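About Rebane

Rebane takes things apart for a living. We opened in Vuvholm with eight people and one good screwdriver, and there are 57 of us now — the screwdriver has retired. 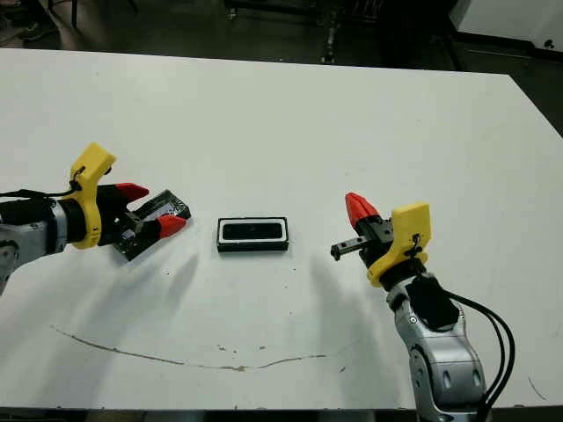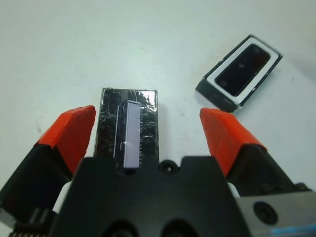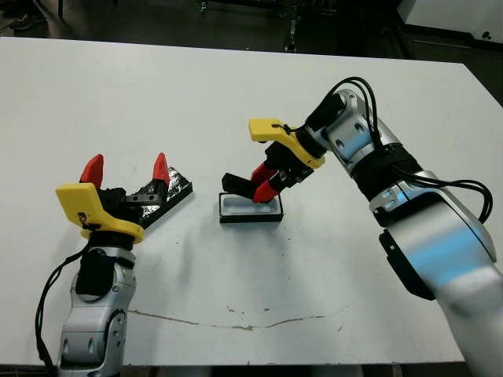 When the arms came, most of us expected to be home by October. Instead Léonie Tessier, who had the sorest thumbs in the building, wrote her own new job description and now teaches them. Her first lesson is patience, mostly her own. A small black block held in two red fingertips over a little white tray can take up her whole morning. She goes home with thumbs that work, and complains about her eyes.

Tours by request. Bring flat shoes.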